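오픈데이 발표 원고 (말하기용 메모)
발표: Jaanus Mockus, Rebane 작업실
시간: 21분, 질문은 끝난 뒤에 받음

[시작]
안녕하십니까. 저는 Jaanus Mockus입니다. 한국어로 발표하는 것은 오늘이 두 번째입니다. 발음이 이상한 곳이 있으면 손을 들어 주십시오. 다시 말하겠습니다.
(물 한 모금. 천천히.)

오늘 저는 지난 5월에 우리가 Brukside를 방문한 이야기를 하겠습니다. Brukside는 옷과 생활용품을 다루는 로봇 작업을 연구하는 곳입니다. 일 년에 한 번 문을 열고 손님을 받습니다. 우리 쪽에서는 5명이 갔습니다. 안내는 Ultan Tully 씨가 해 주셨습니다.

[왜 갔는가]
우리 작업실은 그때 Vuvis라는 작은 프로젝트를 시작했습니다. 목표는 티셔츠를 접어서 상자에 넣는 것입니다. 사람에게는 몇 초의 일이지만, 우리 프로그램은 옷의 소매를 찾는 데서 자꾸 멈추었습니다. 그래서 다른 팀의 책상을 직접 보고 싶었습니다. 논문에는 책상의 높이나 케이블의 길이가 잘 나오지 않습니다.

[시연 설명]
시연은 작은 방에서 했습니다. 손님은 노란 선 뒤에 서고, Tully 씨가 먼저 비상 정지 버튼의 위치를 알려 주었습니다. 그다음에 옷 작업의 순서를 말로 설명했습니다. 옷을 편다, 옷깃과 밑단을 찾는다, 한쪽을 잡는다, 접는다. 저는 이 순서를 수첩에 그대로 적었습니다.
(여기서 사진을 띄움. 10초쯤 말하지 않고 기다림.)
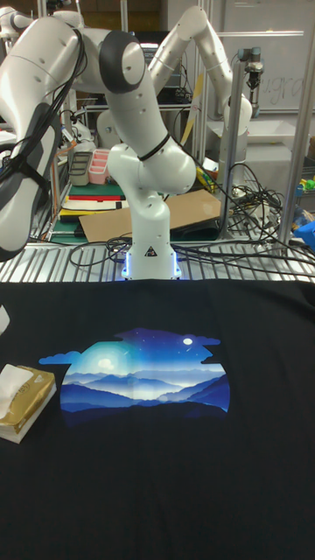 사진 1. Brukside의 작업대. 산과 밤하늘 그림이 있는 검은 티셔츠, 금색 티슈 상자, 흰색 로봇 팔.

티셔츠의 그림을 봐 주십시오. 우리는 연습할 때 무늬가 없는 옷만 사용했습니다. Tully 씨의 의견은 달랐습니다. 큰 그림이 있는 옷도 일찍부터 섞어야 한다고 했습니다. 그림 안의 선을 프로그램이 접힌 선으로 잘못 읽는 일이 있기 때문입니다. 저는 이 말을 듣고 조금 부끄러웠습니다. 우리 기록에 같은 실수가 여러 번 있었는데, 우리는 조명 문제라고 생각했습니다.

티슈도 좋은 이야깃거리입니다. 티셔츠와 티슈는 둘 다 부드럽지만 잡는 힘이 많이 다릅니다. 티슈는 조금만 세게 당기면 찢어집니다. 힘의 설정을 어떻게 바꾸는지 물어보았고, 작업마다 따로 저장한다는 대답을 받았습니다.

[숫자]
(빨리 지나가지 말 것.)
Brukside가 그날까지 모은 옷 작업 기록은 3000건이 넘습니다. 그중에서 사람이 다시 확인한 것은 2333건입니다. 나머지는 아직 확인을 기다리고 있었습니다. 확인하는 방법은 간단합니다. 두 사람이 같은 기록을 따로 보고, 의견이 다르면 표시를 합니다.

[우리가 바꾼 것]
돌아와서 먼저 옷의 종류를 늘렸습니다. 직원들이 집에서 안 입는 티셔츠를 가져왔습니다. 제 옷도 하나 있습니다. 기록 프로그램 Trarnex에는 옷의 그림에 대해 쓰는 칸을 새로 만들었습니다. 케이블은 아직 정리하지 못했습니다. 이것은 다음 달에 하겠습니다.

[질문 준비]
가격을 물으면: 저는 모릅니다. Tully 씨의 연락처를 드린다.
방문 신청을 물으면: 단체는 미리 메일을 보내야 한다. 방 안에서는 가방을 바닥에 두지 않는다.
다리미질을 물으면: 우리는 아직 계획이 없다.

[끝]
들어 주셔서 감사합니다. 제 수첩은 앞 책상에 두겠으니 보고 싶은 분은 보셔도 됩니다. 글씨는 에스토니아어입니다.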